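Skorance Wrist View Grasp Kit
Research edition, revision 1/13/21

The Skorance kit adds a close camera view to a humanoid hand and records it together with the head view on one clock. It was developed for the Burndale grasp study, which looked at a narrow question: how much does a wrist view help a policy that picks up ordinary packaged goods from a table?

The kit is sold to university and company labs. It is not rated for production lines.

What the method does

An operator teleoperates the hands through a grasp. Both views are stored with joint positions and motor current. A policy is then trained twice on the same recordings, once with the head view alone and once with both views. Everything else is held fixed, including the number of training steps and the starting poses.

Boxes and bottles were chosen because they fail in different ways. A box held off center tends to rotate between the fingers. A bottle on its side can roll before the fingers close, and the hand or wrist often hides part of it from the head camera.
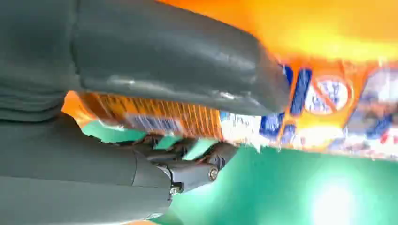 Wrist view: an orange box between the gripper fingers. 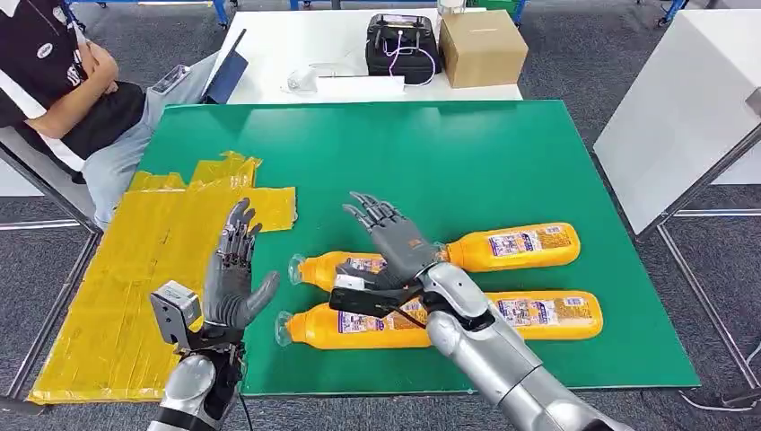 Head view: both hands over the mat, with three bottles on their sides.

Results from the Burndale study

Each policy was run for 300 trials. The head-only policy completed 264 of them. The policy trained with both views completed 271. The difference is small, and we do not claim more for it than that.

Nusrat Selvanayagam, who ran the trials, also kept a log of regrasps, meaning any trial where the hand opened and closed again before lifting. She found 23 fewer with both views. Labs that care about cycle time may find that number more useful than the completion count.

Motion blur in the wrist view was left in the training data. An earlier version of the pipeline dropped blurred frames automatically, and the policy became slow to react during the lift. Jahangir Samarakoon removed the filter in July and the current release ships without it. It can be turned back on in the settings file.

What is included

Wrist camera and mounting bracket
Sync board with power supply
Recording software with the Grimley file converter
Training scripts used in the study
Printed calibration target

The robot, hands, head camera and computer are not included.

Setup notes

Mount the camera so that both fingertips stay in view when the hand is closed. Run the calibration once after mounting and again any time the bracket is loosened. Route the cable with enough slack for a full wrist turn.

Glare from overhead lights can wash out part of the wrist view. Lock the exposure before recording and keep it the same for the whole set. Changing it halfway through made our first set unusable for comparison.

Compatibility

Brackets are stocked for the Teixeira hand, left and right. Drawings for other hands can be requested with the order. The software reads any head camera that accepts an external trigger.

Orders and support

Quotes are sent by email. Please state the hand model, the side and the cable length you need. Study recordings are available to kit owners on request and are supplied on a drive.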